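Home Shop Kitchen and Table Trays and Stands Delivery Contact

Flenis Tray with Stand

A shallow serving tray that comes with its own metal stand. Use it on the counter for oils and jars, on a desk for mail, or on a sideboard for cups. The stand keeps the tray in one place and gives you something to take hold of when you move it.
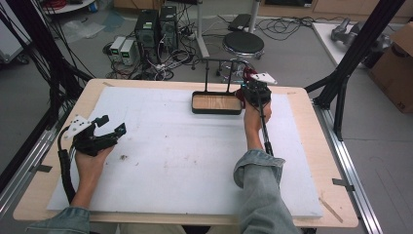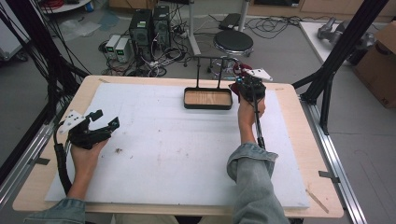

The Flenis tray in black and light wood grain, both photos.

Details

The tray has a black rim and a light wood-grain bottom. The rim is low, so small items are easy to see and pick up, but tall bottles should go toward the middle. The stand is black metal with two thin upright posts at the back.

The wood-grain surface wipes clean with a damp cloth. Do not soak it and do not put it in the dishwasher. Pans straight from the stove need a trivet underneath - the surface will mark.

Putting it together

The tray and stand are packed flat in one carton with 4 screws and a hex key. Lay the tray face down on something soft, line up the stand with the holes and start all four screws by hand before you tighten any of them. Turn it over and check that it sits level. If it rocks, loosen the screws a little, press down on the tray and tighten again.

Check the screws again after the first few weeks of use.

Spare parts

Screw packs and replacement stands are stocked at our Hollum warehouse. Stands from the older Horau tray do not fit this model - the holes are set 8 mm farther apart. If you are not sure which tray you have, look for the name on the label underneath.

Ordering

Flenis trays are sold singly or in boxes of 3. Cafes and shops that need a larger number can order through Chornovol, our trade supplier, up to 300 pieces at a time. Trade orders leave from the same warehouse as single trays.

Returns are accepted on unused trays in the original carton. Please include the screws and the hex key.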